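4.2 Rehearsal in Simulation

The two-arm platform was assembled by Crescencio Miranda and Yara Boutros in the Stesholm shared workshop, where bench time is limited to one evening a week. Most of the control work was therefore done at home against a simulated house, and only controllers that completed 30 simulated trials in a row were carried over to the hardware. The boards we use for testing are awkward in both settings. They are wide and heavy for a gripper of this size, and once held close they hide most of what the wrist camera would otherwise see.

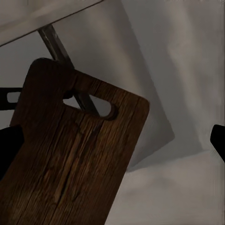 How much of the control code had to change between the simulator and the real arm?

Three modules out of 44 were rewritten: the joint driver, the gripper current limit and the emergency stop. The planner ran unchanged.

Wrist camera views were logged in the simulator at every waypoint. We used them to choose approach angles and to set the finger opening before each descent.

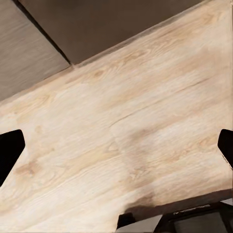 The approach planner, which we call Fustex, was written by Sumathi Pai and treats the work surface as a single plane. It fits that plane from depth alone and ignores color. An earlier version searched for straight lines to find the table edge, and it was easily misled by surfaces like the blond one in Figure 7, where the wood grain runs in the same diagonal direction as the far edge. After the change, the median planning time rose to 169 ms, which we considered acceptable for a machine of this speed.

Reflections were a separate problem. The base localizer matches range readings against a floor plan, and the simulated house has both clear glass and mirrors. Ilaria Farina added a mask layer to the floor plan so that readings falling on either kind of surface are discarded before matching. The mask is drawn by hand for each room.
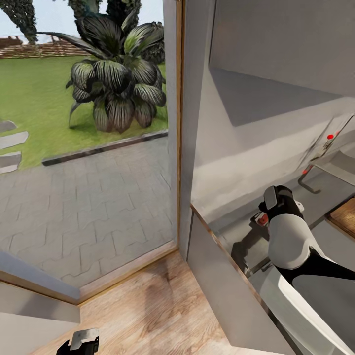 Figure 7. Simulated views: cutting board, wood surface between open fingers, and glass door beside a mirror reflecting the robot.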